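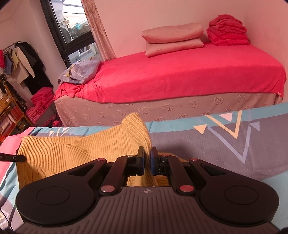 Prengate Evening Program
Home Care Basics, Unit 2: Folding and Sorting Knitwear
Handout revised 20/08/2025

Welcome back, everyone, and thank you for all the questions after Unit 1. I have tried to work most of the answers in here, so if this handout runs a bit longer than the first one, you have yourselves to thank (and I mean that kindly!).

Today we are on sweaters and other knits. They get a section to themselves in the course because they don't behave like shirts. A woven shirt more or less keeps its shape wherever you put it. A knit gives, especially a ribbed one, and it will happily take on the shape of whatever you did to it last, be that a hanger, a hook or a chair back.

Where to work

Use a bed. I know some of you have a nice long table at home, and a table is fine for shirts, but a heavy sweater with its arms out takes up more space than you'd think, and a bed lets you walk up to it from the side without bending much. Make the bed first, or at least pull the top cover flat. A bedspread with a printed pattern is handy here. If it has bands or triangles on it, you can line up a hem or a shoulder seam with one of the printed lines and see right away whether you are straight.

In a room with two beds, fold on one and leave the other for later. If that second bed still needs its fitted sheet tugged back over a corner, let it wait until the knits are put away, or you will end up with two half-done jobs and a pile in the middle. I speak from long experience.

Picking up a knit

When a sweater is lying in a heap, it is tempting to grab the nearest bit and shake. Please don't. Find an edge or a corner, take a small fold of it, and lift just enough to see which part you have. Cuff, hem and neckline can feel much the same in a thick rib. Once you know, slide your other hand underneath and turn the whole thing over with its weight supported. Wet wool needs even more care, and we will get to that in Unit 4.

The ribs themselves will help you. On most ribbed sweaters they run up and down the body, so if they are slanting away from you at an angle, the garment is twisted. Pat it from the middle outward until the lines run true. Pat, don't pull.

The basic fold

Lay it face down, sleeves out.
Bring one side in to the middle, then double the sleeve back down along it.
Do the same on the other side.
Fold up from the hem, once for a thick sweater, twice for a thin one.
Turn it over and smooth the front.

The Ritchie fold, which we tried in June, adds a turn at the neckline. It makes a neater packet for a suitcase but it is bulky in a drawer, so I leave it up to you.

Storing

Heaviest at the bottom, and keep the stacks low. Mine tend to topple whenever I get greedy. If you store by color, put the brights (mustard, red and so on) where you can see them, and you'll wear them more.

For next time

Bring two knits of different weights and read the Nevomgate booklet as far as page 11. Spare copies are in the box by the door.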